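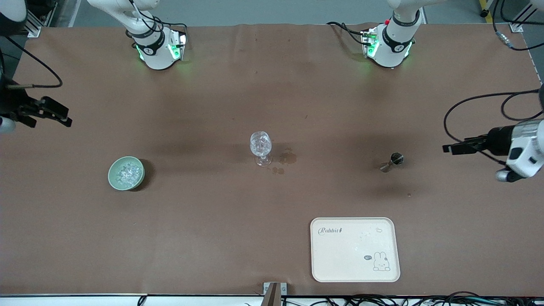 A brown-topped worktable with a white edge.

Dradier Opens Its Doors to Anything With a Wobble

Dradier, the furniture repair shop on Cabello Street, will hold its free repair day on Saturday from 9 a.m. Bring up to 2 items per household – chairs, stools, small tables, the shelf you swore you would fix in November.

The shop mended 493 pieces last year. It declined one, a recliner that had plainly made up its mind.

Glue and screws are supplied by Runetti Hardware. Pieces must fit through the front door, a rule added after last year's wardrobe. Pickup is by 3 p.m.; unclaimed chairs will be sat in.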